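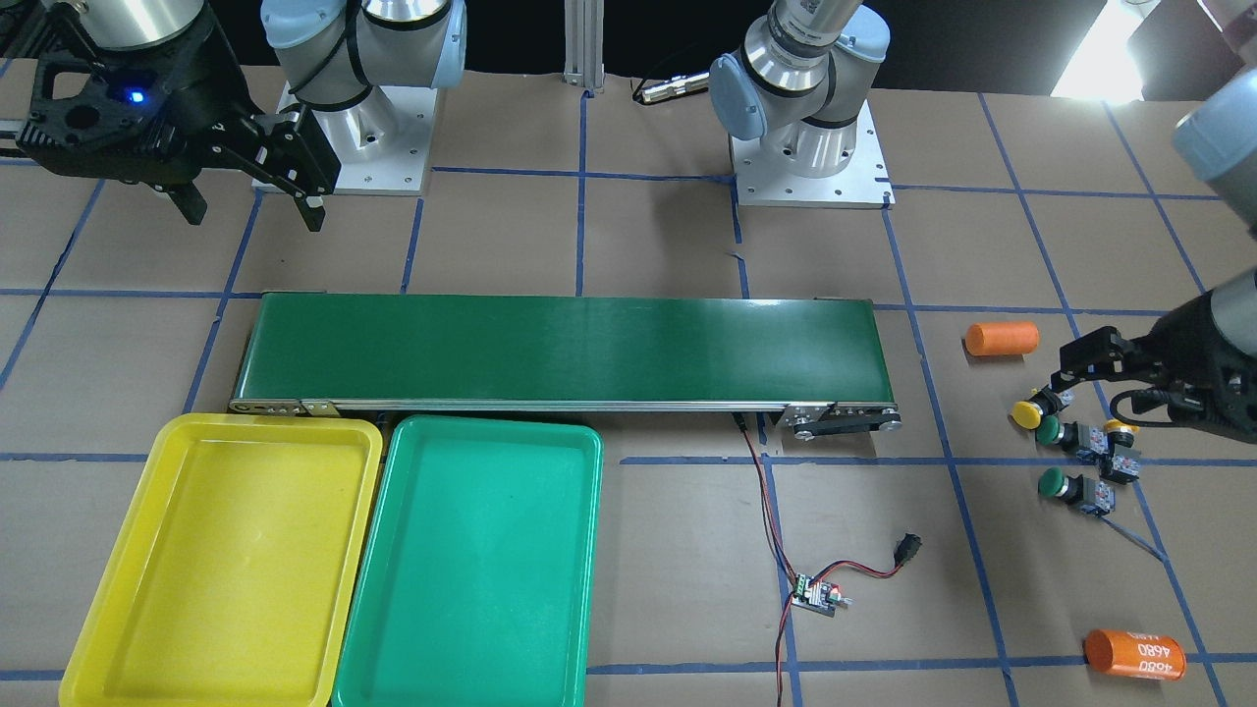 Muireann Mac Mathúna wrote to us that she'd bought four snow shovels in six winters, and that the Terkel was the first one she'd bothered to hang up. We've had longer reviews, but we put hers at the top.

Terkel 27 Snow Shovel

The Terkel 27 is a shovel. It has a blade at one end and a grip at the other, and most of the work is still done by you. The blade is 27 inches wide, a good width for pushing powder off a driveway and a terrible one for throwing wet slush over your shoulder. If your winters are mostly slush, get the Hondach, which is narrower and uglier and costs less.

The handle is ash, with a slight bend in it. We used to sell a version with a much bigger bend, the kind that's supposed to save your back. Customers told us it saved their backs and ruined their wrists, so we split the difference. The wood comes oiled, not varnished. Rub in some linseed oil when you put it away in spring, or when you find it in July behind the bikes.

The D-grip fits a hand in a thick glove. It also fits a hand in a mitten, though Rónán Tierney in our repair shop would like it known that his mittens are very large and he had to push.
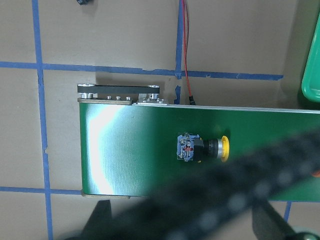 The wear strip along the front of the blade is steel, held on by five rivets, and it will catch on a raised paving slab. When it does, the shovel stops and you don't. Walk your path once before the snow comes and remember where the bad slabs are. Wear strips can be replaced - we sell them separately, with rivets, and with instructions that Cormac Conneely has now rewritten twice.

Blade width: 27 inches
Overall length: 60 inches
Handle: ash, oiled
Blade: polyethylene, dark red
Wear strip: steel, replaceable
Grip: D-shaped, bolted through

Not for chopping ice. We know you'll do it anyway. The warranty doesn't cover it, and the shape of the crack gives you away every time.

We made 3,000 of these for the coming season and 1,000 are already promised to hardware stores. Last year we ran out in January, which is a silly month for a shovel company to run out of shovels. Orders placed now ship flat with the grip off. You'll need a wrench and a few minutes of patience to bolt it on.

We use cookies to remember what's in your cart. By continuing to browse this site you agree to our cookie policy. Accept Manage settings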